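Feltwood Storage Baskets -- Rectangular Series

Home / Storage / Baskets / Rectangular

The Rectangular Series is our main line of woven baskets for shelves, closets, benches and counters. It comes in four sizes and three finishes, and every size can be ordered with or without a lining. The baskets ship fully made. There is nothing to put together.

Sizes

Small: 11 x 8 x 5 inches. Fits a standard bathroom shelf or the top of a dresser.
Medium: 15 x 11 x 6 inches. Fits most bookcases and cube units with a wide opening.
Large: 18 x 13 x 8 inches. Good for blankets, toys and magazines.
Extra Large: 24 x 16 x 12 inches, a total of 4,608 cubic inches inside if filled level with the rim.

All measurements are taken on the outside at the widest point. Woven goods vary, so please allow up to half an inch either way. If the basket has to slide into a tight opening, measure the opening at the front and again at the back. Older bookcases are often narrower at the back than they look.

Finishes

Natural is the unstained weave with a clear sealer. It darkens a little over the first year, more if it sits near a window. Honey is a light stain and hides small marks best. Walnut is a dark stain, applied by hand in two coats, and there will be some lighter spots where strands cross. We do not treat those as a defect.

If you are matching baskets bought in an earlier year, order a finish card first. The Honey stain was changed when we moved to the Winness water-based sealer, and the new batches are slightly less yellow than the old ones. Finish cards are free and go out by regular mail.

Construction

Each basket is woven over a stiff frame, and the base is woven separately and tied in. The rim is wrapped twice at the corners. That is where baskets usually fail, and it was the main change we made after the first production run. The older single-wrapped rim is still covered under the same warranty.
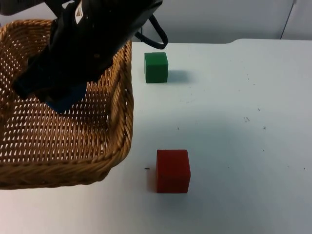
The weave is tight enough to hold small items such as clothespins, crayons and toy bricks. Very small things like beads or screws will work their way into the gaps, and we suggest the cotton lining for those. The lining ties on at the corners and comes off for washing. Wash it cold and hang it up. It will shrink in a hot dryer, and a shrunken lining will not reach over the rim again.

Load and use

The Small and Medium sizes are meant for up to 12 pounds, the Large for 20 and the Extra Large for 30. These limits are for lifting. A basket that stays on the floor can take more, but the base will bow over time if it is kept full of heavy books. Lift from underneath when the basket is full. The rim is strong, but pulling on one side of it again and again will loosen the wrap.

The baskets can be stacked when empty. We don't recommend stacking them full. If you need stacking storage, look at the Peltton Crate, which has a flat lid and is rated for it.

Keep the baskets away from radiators and heating vents. Dry heat makes the strands brittle, and once they crack there is no good way to bring them back. A steamy bathroom is fine as long as the room airs out during the day -- a closed, damp cabinet is not.

Cleaning

Dust with a soft brush or the brush head of a vacuum. For spills, use a damp cloth and a small amount of dish soap, wipe again with clean water, and let the basket dry upside down away from the sun. Do not soak it. Do not use bleach on any finish. On Walnut, test the cloth on the underside first.

Loose ends can be trimmed with nail scissors. A few loose ends in the first weeks are normal.

Stock and shipping

Current stock at the Rivadeneyra warehouse, updated every October:

Medium, all finishes: 2,304
Large, all finishes: 1,952
Small, Walnut: 80
Small, Natural: 79

Small in Honey and all Extra Large baskets are made to order and take five to six weeks. Orders for stocked sizes placed before 2 p.m. go out the same working day. Medium baskets are packed in cartons of eight, and full cartons ship at the lower freight rate. Smaller orders are packed one basket to a box with paper fill.

Baskets of the same size may arrive nested. If they stick together, don't twist them. Hold the outer one down flat and pull the inner one straight up.

Returns and warranty

Unused baskets can be sent back within 30 days. Linings can be returned only if the tie strings have not been cut. The frame and rim are covered for two years of normal home use. Fading, water damage and chewing by pets are not covered. To make a claim, send us a photo of the damage and one of the tag on the underside. If the tag is gone, the order number will do.

Replacement parts

Cotton lining, all sizes: natural or gray
Corner ties, pack of four
Blank hanging tags, pack of ten
Felt pads for the base, pack of four (for wood shelves)

Linings made for the Peltton Crate do not fit this series. The Crate is an inch narrower and the ties are in a different place.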